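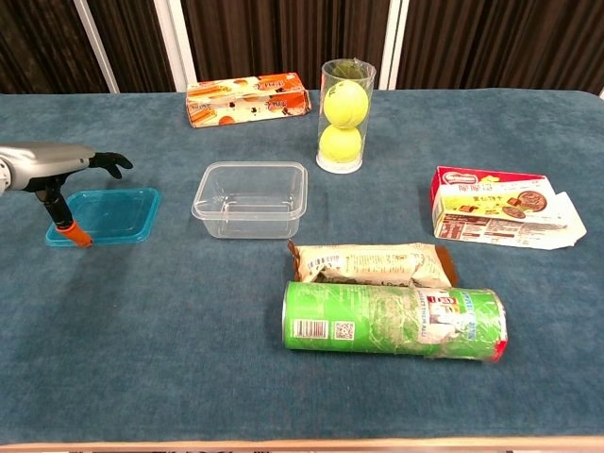
Slide 1: Packages and containers on a blue-teal cloth

Near misses on Skulis Road: what drivers told us and what we did with it
Speaker notes, Landness road safety evening, May 3, 2026
Keerthana Poojary

Opening

Say hello, thank Nektarios for the room and the projector. Check that the back row can hear. If not, use the handheld mic, the clip-on one crackles.

Start with the question: who has braked hard on Skulis Road since December? Wait for hands. There are always more than people expect, and I love this moment, so don't rush it! Then ask who told anyone official. Hands go down.

Everything tonight is about the gap between those two shows of hands. A crash gets a police report, an insurance claim and maybe a paragraph in the paper. A near miss gets a bad word and a story over dinner, and then it's gone.

Slide 2: The road

For anyone who lives across town: Skulis Road runs from the feed store down to the river bridge. Two lanes, a long bend, then the school bus stop, then the turn for the Mitsotakis-Vlachou warehouse. The trucks slow down for that turn very early if they're loaded and very late if they're empty. Drivers behind them guess wrong.

Point at the bend on the map. Point at the bus stop. People gasp a little when they see how close together they are on paper.

Slide 3: How the reports came in

We used Jastus, which is just a form on your phone. You pick the place, pick what happened from a short list, and there's a box for anything else. Paper copies at the library and the diner for people who don't want another thing on their phone (my dad, for one).

We got 193 reports. I was hoping for a few dozen! Say the number, then stop talking for a second.

Mention here: please never fill it in while driving. Pull over, or do it at home. We don't need it to the minute. "Morning, on the way to work" is good enough.

Slide 4: What people wrote

Read some out loud. Don't do voices.

"Truck ahead stopped for the warehouse. I stopped. Pickup behind me went onto the grass."

"Kid crossed in front of the bus, car coming the other way did not stop. Bus driver leaned on the horn."

"I was the one going too fast. Sorry."

That last one gets a laugh, and it should, but then say how useful it is. People were so generous with this. They owned up to looking at the radio, to following too close, to passing on the bend and regretting it. No names are asked for and we never wanted any.

Slide 5: Sorting them

Nektarios takes this part. If he's stuck with the coffee, I do it from his sheet.

He read every report twice and put a pin on the map for each one. The biggest cluster was at the warehouse turn. I would have bet money on the bend. So would the county, because that's where the warning signs are. The second cluster was the bus stop, nearly all of it before school.

Be fair about the weak spots. People report what scares them, so trucks probably show up more than they should. Some incidents may have been reported by two different drivers. And people who have given up on the road and go the long way around aren't in here at all. If somebody asks whether this proves the turn is the most dangerous place, the answer is no, it tells us where to look first.

Slide 6: What has changed so far

The warehouse moved its early deliveries so that trucks aren't turning in during the school run. They agreed to that in one phone call, and I was thrilled.

The county trimmed the brush on the inside of the bend. You can see oncoming headlights earlier now – ask people if they've noticed.

The bus stop is slower going. We asked for it to be moved about 10 yards toward the bridge, onto the straight piece. The bus company is willing. The county wants to look at drainage first. Don't grumble about this from the stage.

Slide 7: Try it on your own road

Keep the form short. Ours started with 12 questions and people quit halfway through, so we cut it down to 3: where, when, what happened. Leave it open through a full change of seasons, if you have the patience for it.

Tell people what came of their reports, even when the news is small. We posted the brush trimming on the library board and got a fresh batch of reports that same week.

Questions

Likely ones: speed cameras (county decision, we have no position), a lower limit (there's a petition by the door, it isn't ours), bikes (yes, please report them too, we have hardly any).

Paper forms are on the side table. Remind people to return the pens.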